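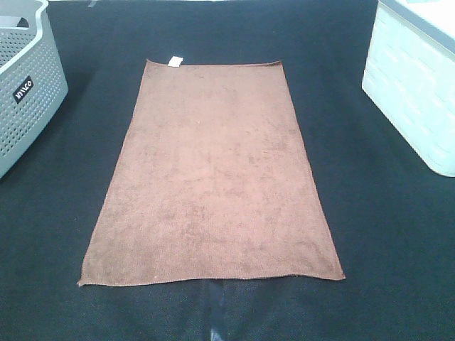 Workshop > Paper and Photographs > Old prints and albums

Storing and cleaning old family photographs and papers at home

Most inherited photographs, letters and certificates survive in reasonable condition until somebody tries to improve them. The notes below cover prints on paper, negatives, newspaper cuttings and bound albums dating from the later nineteenth century onwards. Cased images on glass or metal, such as daguerreotypes and ambrotypes, should be left shut and taken to a conservator.

Sorting before cleaning

Keep the original order until it has been written down. A box of loose prints often follows the order in which an album was taken apart, and that order can date an undated picture to within a year or two. Give each envelope a running number in soft pencil, then enter the number in a notebook or spreadsheet together with anything written on the back. Copy inscriptions exactly, including the spelling mistakes.

The Ongart parish collection, on which much of this page is based, came to 3,411 items in biscuit tins and shoeboxes. Of these, 1,309 had some writing on the reverse. Numbering took longer than all the cleaning put together.

Working surface

Clear a table larger than the largest item. Wash and dry your hands, and wash them again every half hour. Clean bare hands are suitable for paper. Use nitrile gloves for negatives and glossy prints. Cotton gloves catch on torn edges and reduce grip.

No drinks, no ink pens, no adhesive tape on the table. Pencils only, grade 2B.

Surface dirt on prints

Use a soft, wide brush with natural hair. Hold the print flat with one hand and brush from the middle outwards, lifting the brush at the edge. Do the back first, then turn the print over on to a fresh sheet of blotting paper. If the surface is flaking or lifting, stop and put the print in a folder as it is.

Do not use water, spit, bread, household glass cleaner or baby wipes. Gelatine swells when damp and will take the texture of whatever touches it. Fingerprints that have been there for eighty years have usually etched the image and will not come off.

Grime on the plain card mounts of studio portraits can be reduced with a vulcanised rubber sponge, sold dry in blocks. Cut a small piece, wipe in one direction, and trim the face off when it goes black. Keep clear of the print itself, any pencil, and gilt lettering. The Pimon studio mounts in particular have a bronze powder border that comes away at the lightest touch.

Rusted pins and paper clips

Slide a strip of polyester film under the clip on both sides of the paper. Hold the paper flat and ease the clip off over the film with a thin spatula. Never pull a clip sideways. Brush loose rust away from the sheet, over a tray. The brown mark will remain.

Staples: open the legs from the back with the same spatula, then lift from the front. Staple removers tear old paper.

Letters that will not lie flat

Letters folded for a century crack along the fold if forced. Leave them open in a cool room for a day or two so that the sheet can adjust, then place between two sheets of blotting paper under a light, even weight. A large book is enough. Check daily. Wax seals must not go under the weight; build up the surrounding area with card, or leave the letter folded.

Newspaper cuttings

Newsprint from the 1870s onwards contains a high proportion of acidic wood pulp. It turns brown and stains whatever it touches. Photocopy or scan the cutting, store the copy with the family papers, and put the original in its own polyester sleeve elsewhere. Write the title and date of the newspaper on the copy if known. Cuttings without a date can sometimes be placed from the advertisements on the reverse, so copy both sides.

Albums

Black-page albums are generally stable if kept dry and stored flat. Interleave only if the prints are rubbing, and use thin unbuffered tissue. Too much interleaving strains the spine.

Self-adhesive albums of the 1970s are the worst case. Try a corner with unwaxed dental floss, drawn slowly behind the print with a sawing action. If it does not move easily, photograph the page and leave it. Hairdryers are often recommended for this. They soften the adhesive but also curl the print.

Boxes and sleeves

Buy sleeves marked as having passed the Photographic Activity Test. Suitable plastics are uncoated polyester, polypropylene and polyethylene. PVC is unsuitable and can be recognised by its smell.

We use Clument lidded boxes for prints and Kustier four-flap folders for anything torn. Fill a box so that the contents stand upright without bending. Half-empty boxes should be packed out with crumpled acid-free tissue.

Negatives smelling of vinegar should be separated from everything else and scanned first. Any film thought to be nitrate needs specialist advice before storage or disposal.

Where to keep them

A bedroom cupboard on an inside wall is better than a loft, cellar or garage. Aim for steady conditions, below 18°C if possible and between 30 and 50 per cent relative humidity. Keep boxes off the floor by at least the height of a brick. Inspect every October, before the heating goes on.

Comments

I have seed envelopes and ration papers mixed in with the photographs. Same boxes or separate?

Separate. Card and seed residue both attract insects. Same numbering sequence is fine.

The dental floss worked on 7 prints out of a page of 9. The other two I left alone.

What scanning resolution for small contact prints? I have been using 600 and they look soft when enlarged.

Try 1200 for anything under three inches. Beyond that you mostly record the paper grain. I have done 2,000 of them and only went higher for the negatives.

Is a fridge any good for colour slides?

Only in a sealed bag with the air pressed out, and let it come back to room temperature overnight before opening.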